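Plutska: Complete Edition (PC)
Digital key or boxed copy
Developer: Aebischer
Sold by: Medo
Release date: 20 August 2024
Genre: Freight and trading, single player and co-op
Languages: English, German, Polish (text); English (voice)

Plutska: Complete Edition contains the base game, the Dakano expansion and all of the smaller updates released for both. It is a trading game set on a river. You start with one leaking barge and a bank loan, and you carry cargo between towns until you can pay the loan back or until the bank takes the barge. After that the game opens up and you can buy more boats, hire crews, rent warehouse space and bid for long contracts with the mills and the railroad.

The river is the main thing to learn. Water levels change with the seasons, and a loaded barge that clears the sandbars in spring will sit on them by late summer. The lock keepers work set hours. Ice closes the upper stretch in February and everything north of the second lock has to be supplied before then, so prices in the northern towns climb through the fall and drop hard when the thaw comes. You can make a lot of money on that if you have the storage. You can also get stuck with a warehouse full of onions.

What is included

Plutska base game
Dakano expansion
Winter Timetable update
Crew Portraits update
Soundtrack by Hazel Rosenthal (audio files, separate download)
Digital manual, including the river chart

The boxed copy has the same content on the same key, plus the printed items listed further down. There is no game disc in the box.

Base game

The base game has 313 contracts. Most are simple deliveries with a deadline and a penalty for being late. A smaller number run over a whole year and require you to keep a town supplied with something, usually coal, flour or lamp oil. Contracts are drawn differently in each new game, so you will not see all of them the first time through, and some only come up if you have a certain boat or a good enough standing with a certain dock.

Standing is tracked by dock and not by town. This matters more than it sounds. The two docks in the county seat do not get along, and unloading at one will cost you a little at the other. Crews have their own opinions too and will tell you about them. A pilot who has worked the lower river for years will take the boat through the narrows at night. A new one will tie up and wait for daylight, and you pay the wages either way.

The campaign runs for almost 70 hours if you take your time and follow the crew stories. It can be finished faster. Free mode has no story and no end date, and you can set the starting loan, the weather and the number of rival companies yourself.

Dakano expansion

Dakano adds the lake at the river's southern end and the towns around it. Barges are no good on open water, so the expansion brings in lake steamers, which are larger, burn a lot of coal and need a harbor with a proper crane. Wind and fog are new. Passengers are new as well. They pay well, complain often and have to be fed.

You can start a new game directly at the lake or bring an existing company down the river once you have passed the last lock. Saves from the base game work with the expansion. Saves made with the expansion will not load in the base game alone, but this is only a concern if you plan to move files between two computers with different versions installed.

The boxed copy
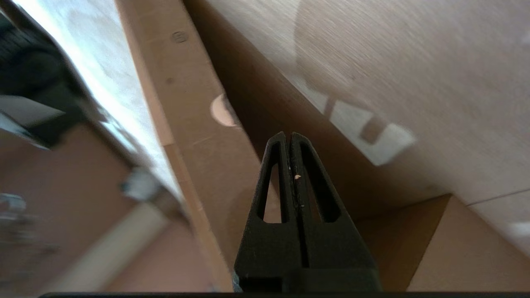 The boxed copy of Plutska: Complete Edition is made in a single run of 400 and will not be reprinted. It has a lift-off lid and a paper sleeve with the cover art. Inside are a printed manual, a folded paper chart of the river and lake, a set of cargo labels and a card with the key. The box under the sleeve is left unprinted, in brown cardboard much like the cardboard in the photo, so scuffs from shipping will show on it less than on the sleeve. We do not replace boxes for light marks on the bare cardboard. A torn sleeve, a crushed corner or a missing item is a different matter, and for those please write to us with the order number and a photo.

The chart is printed on both sides, with the river on one and the lake on the other. It folds down to the size of the manual. Depths are given for spring water only, as in the game, and there is a blank column in the margin where you can write in your own for the other seasons. The cargo labels are gummed paper and need to be wetted. They are the same designs used on the crates in the warehouse screen.

The key card has a scratch-off panel. Once the panel has been scratched the copy counts as used and cannot be returned, even if the key has not been redeemed.

Co-op

Up to 3 people can run a company together. One person hosts and the others join by invitation. Each player controls his or her own boats, and money is shared by default. If that causes arguments, the host can switch to separate accounts when starting the game, and players can then lend each other money at whatever interest they agree on. Every player needs a copy. Everyone also needs the Dakano expansion if the company is going to work on the lake, so a player with only the base game can join a river company but will be dropped when the host opens the lake.

There is no public matchmaking and no voice chat in the game. The company can be played alone by the host when the others are away – their boats stay tied up at the last dock and the crews are paid half wages.

Controls

The game was made for mouse and keyboard. All keys can be changed. Controllers work for steering and in most menus, but the contract board and the warehouse screen are slow to use without a mouse. Text size can be set separately for menus and for the chart, and the buoys and dock lights can be switched to shapes for players who have trouble telling red from green. Steering can be turned off completely, in which case the pilot handles the boat and you only give orders. Many players use it that way after the first season.

System requirements

A Windows PC with a 64-bit processor and a dedicated or recent integrated graphics chip will run the game at low settings. The water is the heaviest part. If the game runs slowly, turn down water reflections first and then the number of boats shown in harbor. An internet connection is needed to redeem the key, to download the game and for co-op. Single player works offline after that.

There is no Mac or Linux version. The key will not work on any console.

Redeeming the key

1. Sign in to your Medo account, or make one. An account is free.
2. Open My Library and choose Redeem a Key.
3. Type in the key exactly as shown, including the hyphens. The key has no letter O in it, only zeros.
4. Choose Download. The base game and the expansion download together. The soundtrack and the digital manual appear as separate items.

Digital keys are sent by email as soon as payment clears. With most cards this is immediate. Bank transfers take longer. If the email has not come, look in the spam folder and then under Orders in your account, where the key is also shown. Please check both before writing to support.

Already own the base game?

The Complete Edition key can be redeemed on an account that already has Plutska. It will add the expansion and the soundtrack and leave your saves alone, but you will not get a second copy of the base game to give away. If all you are missing is the expansion, it costs less to buy Dakano by itself. The soundtrack is also sold by itself. The boxed copy is the only way to get the printed chart.

Soundtrack

Hazel Rosenthal wrote the music for both the base game and the expansion. It is mostly for clarinet, accordion and upright bass, with a small brass group added for the lake. The download has all of the pieces heard in the game plus the longer version of the harbor waltz that plays over the credits. Files come in a compressed and an uncompressed format, and you can download both.

Returns

Digital keys can be refunded if they have not been redeemed or displayed in your account. Boxed copies can be sent back within the return period shown on your invoice as long as the scratch panel is untouched and everything is in the box. Return postage is paid by the buyer unless the item arrived damaged or we sent the wrong thing. Refunds go back to the card or account used for the order.

Shipping

Boxed copies go out from our own warehouse by tracked parcel. Orders that contain a boxed copy and a digital item are split – the digital item is sent by email right away and the box follows. We can't ship to parcel lockers, as the box is too wide for most of them. One boxed copy per customer.

Also from Aebischer

Plutska: Dakano expansion (digital key)
Plutska: Original Soundtrack (download)
Plutska river chart, digital version (included with the manual)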